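Community Help > Food and Entertaining > Party Cooking > Make-Ahead Dishes

Holding a baked cheese dish for a late-arriving group

Fathima Dewan
I am responsible for the food at our office's October gathering. The menu includes a baked macaroni and cheese, prepared in two pans from a recipe that calls for 700 grams of pasta. The pans must leave my kitchen at 11 in the morning, and the meal is served at 1:30. Our building has one small oven, which will be in use for rolls. Please advise whether the dish should be baked in full at home or finished on site. On the previous occasion the sauce separated and the top layer became dry. Cold drinks have been arranged separately. 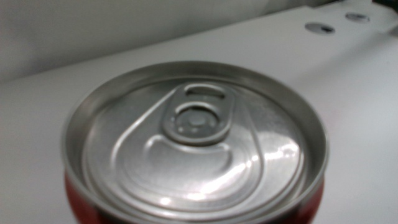

Canned drink, seen from above.

I would also appreciate guidance on the choice of cheese.

Hakala
It is recommended that the dish be baked in full at home and transported hot in an insulated carrier. Please observe the following points. Undercook the pasta by two minutes, as it will continue to absorb sauce. Prepare the sauce slightly thinner than the recipe directs -- an additional cup of milk for two pans is generally sufficient. Cover each pan tightly with foil as soon as it leaves the oven. The carrier should be warmed beforehand with hot water, emptied and dried.
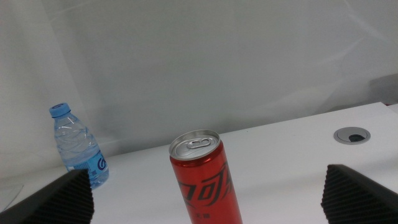 The crumb topping should travel in a separate container and be added at the time of service. Toast it in butter the evening before. With regard to cheese, a mild or medium cheddar is preferred. Aged cheddar is more likely to separate when held warm, and pre-shredded cheese does not melt as smoothly as cheese grated from a block. A food thermometer should be brought along, and the dish should remain at 140 degrees Fahrenheit or above until it is served.

Tellero
We use a slow cooker on the warm setting for this. Stir it once or twice and keep the lid on. It does not hold a crust.

Rindanus
I concur with the advice on cheddar. A small quantity of cream cheese whisked into the sauce is also helpful -- two ounces per pan. I have not tried it with the extra milk.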